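From the Kilberg Makers newsletter, 07/11/2023

Mwajuma's light-up doorbell

I finally got to sit down with Mwajuma Athumani's doorbell project last month and I'm a bit in love with it! Her grandfather doesn't hear the regular bell from his kitchen, so she wired a push button to one small board by the front door and put a second board on the kitchen shelf. Press the button, the first board sends a radio message, and the second one runs a strip of 9 LEDs back and forth until he taps it to say he's seen it.

The code is short enough to fit on one screen. The part that took her the longest was the button, which kept firing two or three times for each press (I've lost whole evenings to that one). She ended up adding a short pause after each press before the board will listen again, and she keeps both boards on the same radio group number so the neighbor's kit doesn't set hers off.

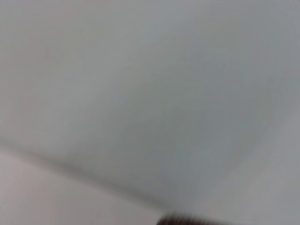

Power was the other headache. She started with two AAA batteries on the door side and they ran down faster than she liked, so Ilango Kurian talked her into turning the display off between presses -- a one-line change, and the batteries from May are still going.

If you'd like to build one, Mwajuma is bringing her parts list to our Eltley meetup, and I'll have a few spare buttons in my bag. Bring your own USB cable, please. I'm down to my last one and it's the wobbly one.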